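A day on the set of Bilto

Modosari is two hours out of the city if you leave before six, and a good deal longer if you don't. I left after six. By the time I found the gate, the morning's first set-up was finished and the crew were having bread and tea under an awning next to the generator truck.

The film is called Bilto, after the dance band at the centre of it. Chukwuemeka Afolabi is directing from his own script, and the production company, Idahosa, had agreed to let a few writers visit during the last fortnight of the shoot. The band in the story plays hotel ballrooms through the seventies, makes one record that everybody's parents seem to have owned, and falls apart over money. Afolabi says it is drawn from several real groups and he would not be pushed on which ones.

I was met by Kelechi Etim, the unit publicist, who gave me a pass and a list of rules. Phones on silent. No photographs inside the ballroom. No talking to the actors between takes unless they talk first. She also warned me about the floor cables, and I tripped over one inside ten minutes.

The ballroom is a set built inside an old cold store. From outside it is a long concrete shed with a row of loading doors. Inside there is a stage with a curved front, a dance floor and a balcony along one side that nobody is allowed to stand on, as it is held up mainly by paint and hope, according to the carpenter I asked. The walls are a strong green. On the monitor they come out darker and look expensive.

The scene on the schedule was the band's last night at the hotel. Osaze Isah plays the singer, and Adesuwa Babalola plays the manager who has found out that the takings don't add up. He has to finish a song while she stands by the bar with the account book. There is very little dialogue. I had expected to see the whole song, but it was done in short pieces, and for most of the morning the camera was on the extras.

There were 300 of them on the busiest day, Etim told me, though that was the previous week. The call on my visit was much smaller and the assistant directors kept moving the same couples into new positions to fill the gaps. A man in a brown suit was placed behind Isah, then by the door, then behind Isah again. He said he had been a bus inspector for most of his life and that the suit was his own.

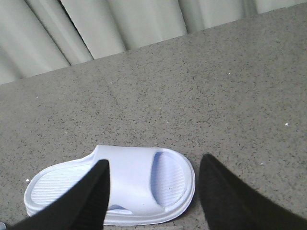
Lunch was at two, late, and served in the canteen tent. It was jollof rice and fish, and it was better than the food at the last two sets I have been to. I sat with Yakubu Okoro, who wrote the band's songs. He told me the hardest part was making them good enough to have been popular and plain enough that you could believe a hotel band had written them in an afternoon. He made six in all. Four were thrown out after the actors had already learned them, and he is still a bit sore about one of those, a slow number with a trumpet part. He sang me some of it across the table. I would have kept it.

The actors mime to a recording for the wide shots, but Isah sings live in the close ones. He is not a trained singer. Okoro said they spent weeks trying to smooth out his voice and then stopped, as the director preferred it rough. The musicians behind him are a working band called Pidetti, who play weddings, and they are the only people on the stage who look completely comfortable.

After lunch I was allowed to stand behind the monitors for the main take. Babalola comes down the side of the room with the book under her arm, stops, and waits for the song to end. She did it five times. In the first few she watched the stage the whole way through. In the later ones she looked at the dancers instead, and Afolabi went over and spoke to her quietly, and they did it again that way. I could not hear what was said and she did not want to go into it later, which is fair enough.

I had ten minutes with her at the end of the afternoon in one of the trailers. She took the part without reading the full script, on the strength of a phone call with the director. Her own aunt had run a nightclub, and she borrowed a few things from her, mostly the way she counted notes without looking down. She has another film to start straight after this one and was worried about the accent. She asked me how long the drive back was and was sorry for me when I told her what the morning had been like.

Isah was harder to get hold of. He was having his moustache glued back on, which takes longer than I would have guessed, and could only say that he was enjoying it and that the stage lights were very hot. His driver was waiting. I got a wave.

Some practical points for anyone going on the next visit. The turning for the cold store is just past the second filling station and there is no sign. Parking is on grass and it was soft when I was there. The publicist's office is in the blue cabin, and you need to hand your pass back to her before you leave or the guard will send you round again, as he did me. There is no phone signal inside the building.

Shooting is due to finish at the end of March. Afolabi would not give me a release date and said the edit would take as long as it took. Three of Okoro's songs may be put out ahead of the film, including the one Isah was singing on the day, though Etim asked me to say that this has not been settled.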